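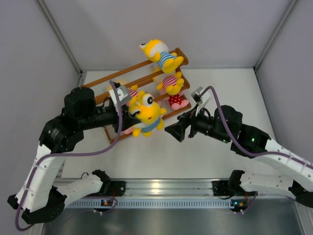 Natália Moreira wrote on 6th June:

> The Tratbridge two-arm kit is worth the money for a small shop. Kindari quotes 278 hours of shelf picking without a fault, and their rep says anyone can teach it a new job in an afternoon. I'd like us to order a pair before August.

I'd hold off. A number like 278 hours means very little until we know what was being picked and who stood next to it. Plush toys on a wooden rack are about as forgiving as goods get. You can grab one by the face and it won't care. Our stock is boxed, and a lot of it is shiny.

I also asked what "fault" means and got a brochure back. If a dropped item that gets picked up on the next try isn't a fault, I want the log, all 171 pages of it if need be.

The wrist cameras are the part I like – two views up close beat one from the ceiling. I still want to see it work with ribbed clear plastic between the camera and the item, like our dividers.

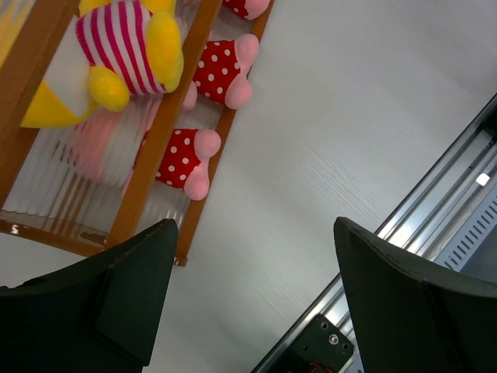
Dwight Dhillon wrote back off-list that Vasseur had the same trouble with clear dividers on the Hevberg arms and ended up taking them out. He also wants to know who pays for replacement gripper fingers, and so do I. The quote lists 11 line items and fingers aren't one of them.

Can we get a trial with our own boxes first?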